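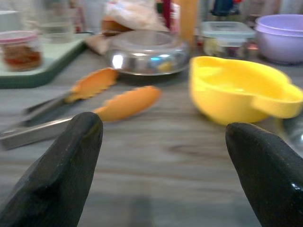
CAMPUS AND COMMUNITY

Dunmore Laboratory Opens Its Doors for Household Robotics Demonstration

19 April 2019

The Dunmore Laboratory for Applied Automation held its spring open day this month, welcoming 1,283 visitors to its building on the east side of campus. The event was presented jointly with Esard, the laboratory's industry partner, and was open to the public without charge.

Most of the day's program was given to the Givero project, which studies how a robot arm with a simple two-finger gripper can handle the ordinary contents of a kitchen. Visitors were received in the main hall and then taken in groups of 20 to the demonstration room on the second floor, where a table had been laid with the kinds of objects the project uses in its daily work. Tongs with orange silicone tips, a bright yellow plastic bowl with a flat handle, purple bowls stacked one in another and a small glass jar with a pink lid all had a place on it.

Staff explained that the choice of objects is a matter of some discussion within the project. Earlier work at the laboratory was carried out with blocks and cylinders made to a fixed size, which are easy to measure and easy to replace. Household goods are neither. Polished steel reflects light and confuses a camera. Clear containers may be hard to separate from what stands behind them. A plastic bag changes its shape each time it is touched. The Givero team has therefore asked that its test tables be set in the way a person might leave a counter in the middle of preparing a meal, with items close together at the back and a clear area in front.

The tongs drew the most questions from the public. A tool with two hinged arms presents a particular difficulty, as the robot must decide where to take hold of it and must allow for the arms opening or closing in the process. Members of the project described the methods under study, including an approach in which the fingers come down on either side of a single arm and another in which both arms are brought together before the tool is lifted. The team does not yet favor one method over the other. Results from the current series of trials will be reviewed in July.

Each demonstration was followed by a period for questions. Several visitors asked about safety in the home, and staff noted that the present work is confined to the laboratory and that no household trials are planned under the current agreement. Others wished to know whether the arm was acting on its own or under the direction of an operator. The project uses both arrangements. In many sessions an operator guides the arm while its movements and the view from its camera are recorded, and those recordings are later used to prepare the software that allows the arm to attempt the same task without help. Visitors who wished to do so were shown the operator's station and were given a short account of how a session is planned, run and stored.

A second room held a display prepared by Vikitz, which supplies replacement finger pads and other small parts to the laboratory. The display set out a range of pads in different shapes and degrees of softness, and guests were invited to handle them. Teachers in particular remarked on the value of having something that students could pick up and compare — a point the laboratory will bear in mind in planning its school visits.

The open day also marked the completion of two improvements to the building. The demonstration room has new overhead lighting, intended to give even light across the full width of the work table, and the corridor outside it has been fitted with a viewing window so that visitors may follow the work without entering the room. Both were paid for from the laboratory's equipment fund. The window will remain uncovered during normal working hours, except when a partner has requested a private session.

Attendance was higher than in any previous year, and the laboratory regrets that waiting times in the early afternoon were longer than intended. Timed tickets will be introduced at the next open day. Families with young children will be able to reserve places in the first group of the morning, and a shorter version of the talk will be offered for them. Requests for step-free access to the second floor should continue to be made at the front desk, where staff will arrange use of the elevator.

Schools and community groups that were unable to attend may apply for a visit during the remainder of the term. Visits last two hours and include an introduction to the laboratory, one demonstration and time for questions. Groups should name a contact person and state the age range of those attending. Applications are handled in the order in which they are received and should be sent in writing to the Dunmore visitor office. Printed copies of the open day program, with a short outline of the Givero project, are available from the same office while supplies last.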